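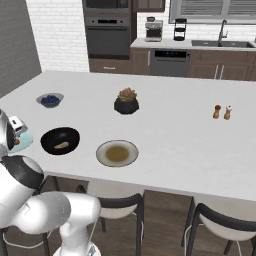
2. 주방 씬에서 집기 작업 돌려 보기

1번에서 팀 소개랑 주제 정한 얘기를 너무 길게 써 버려서, 여기부터는 바로 본론으로 갑니다! 저희 팀 이름은 Tumora이고, 한 학기 동안 시뮬레이션 안의 로봇팔한테 주방 일을 가르쳐 보는 프로젝트를 했어요. 저는 씬 구성이랑 데이터 정리를 맡았습니다.

처음엔 책상 하나에 큐브 몇 개 올려놓은 기본 씬으로 시작했는데요, 큐브는 금방 잘 집더라고요. 그래서 자신만만하게 주방으로 넘어갔다가 제대로 혼났습니다ㅋㅋ 하얀 아일랜드 식탁 위에 프라이팬, 접시, 블루베리 같은 열매가 담긴 그릇, 다육이 화분, 소금·후추통까지 올라가 있으니까 팔이 지나갈 길부터가 문제였어요. 특히 토스터! 그리퍼 바로 옆에 있으면 위팔에 가려서 일부만 보이는데, 이런 배치에서 물체 위치 추정이 제일 많이 틀렸습니다.

2-1. 데이터 모으기

시뮬레이터는 수업에서 쓰는 Eruvdale을 그대로 썼고, 시연 기록은 Zerkodero라는 툴로 저장했어요. 목표는 시연 1,000개였는데 (계획서에 당당하게 써 놨음) 중간 점검 때까지 모은 게 310개... 조이스틱으로 팔을 움직이는 게 생각보다 손목이 아파요. 결국 최종 375개에서 멈췄고, 그중에 122개는 팔이 식탁 모서리에 부딪히거나 물건을 떨어뜨린 실패 기록이라 학습에서 뺐습니다. 지금 생각하면 실패 기록도 따로 써 볼 걸 그랬어요.

2-2. 해 보고 알게 된 것

일단 물체 모양이 진짜 중요합니다. 소금통처럼 서 있는 건 옆에서 잡으면 되니까 그나마 쉬운데, 접시는 납작해서 손가락이 들어갈 틈이 없어요. 테두리를 살짝 물게 하려고 접근 각도를 계속 바꿔 봤지만 성공률이 들쭉날쭉했습니다. 프라이팬 안에 든 음식을 집는 건 더 어려웠고요. 팬 테두리에 그리퍼가 먼저 닿아 버리면 팬이 통째로 밀려요!

그리고 마찰 계수! 기본값으로 두면 물건이 비누처럼 미끄러지길래 올렸더니 이번엔 그리퍼에 붙어서 안 떨어지고... 이거 맞추느라 이틀을 날렸습니다. 같은 과제 하시는 분들은 마찰부터 확인하고 시연을 모으세요. 저희는 순서를 거꾸로 해서 앞쪽 기록을 다시 돌려 봐야 했어요.

2-3. 남은 일정

중간 보고서 제출이 7월 1일이라 여기까지의 결과로 먼저 냅니다. 다음 단계는 10월에 있는 Bustos 교내 경진대회 출전인데, 거기선 물체 위치가 매번 무작위로 바뀐대요. 그래서 방학 동안은 배치를 섞은 씬에서 시연을 더 모으고, 접시는 일단 목록에서 빼기로 했습니다. 마찰 값이랑 씬 설정 파일은 팀 폴더에 올려 뒀어요.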